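Subject: Re: [hallway-storage] Coat stand or rail, if you only have room for one?
List: Jenport Small Homes
Date: September

> We have been using the Rellia stand since the spring and I can't
> see why anyone still buys a rail. It takes up no floor at all,
> everybody can find a peg, and it holds 10 coats without a wobble.
> I'd get rid of the rail and get the corner back.

Ten coats? What kind of coats? I have seen that claim on the Koltmont shop page too, and I don't believe it there either. Ten windbreakers, maybe. Put three wet winter coats on the same side of a pole that thin and tell me again about the wobble.

I'd also like to know where "no floor at all" comes from. A stand with splayed feet takes up the full spread of the feet, plus whatever the coats stick out, plus the bit you have to leave so you don't kick it on the way past. I measured ours once and it was hardly better than the rail.
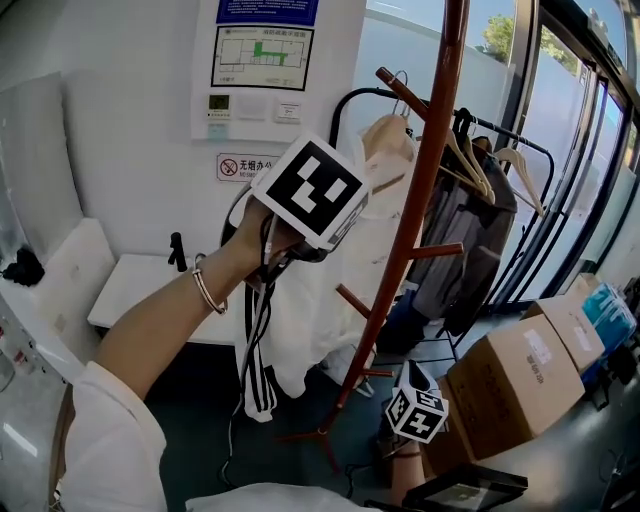 My bigger complaint is what pegs do to clothes. A shirt left on a peg for a week gets a little horn in the collar that doesn't iron out easily. Pants slide off, or get slung over a low peg and stay there until somebody needs them. A long coat belongs on a hanger with its shoulders supported, and for that you need a rail. I keep the stand for things going back out the same day, and the rail gets everything else.

As for price, the stand people on this list keep recommending is 300 at Gündoğdu and the plain metal rail costs a good deal less. I'm not convinced wood is worth the difference when it spends its life under a pile of jackets.

If somebody has really had one loaded on one side through a whole winter, I'd like to hear how the joints held up. Please say what was on it. "Works great for us" doesn't tell me anything.

Also, the hanger thread (message 3113 in the archive) never settled whether wooden ones are too thick for a short rail. I still say they are.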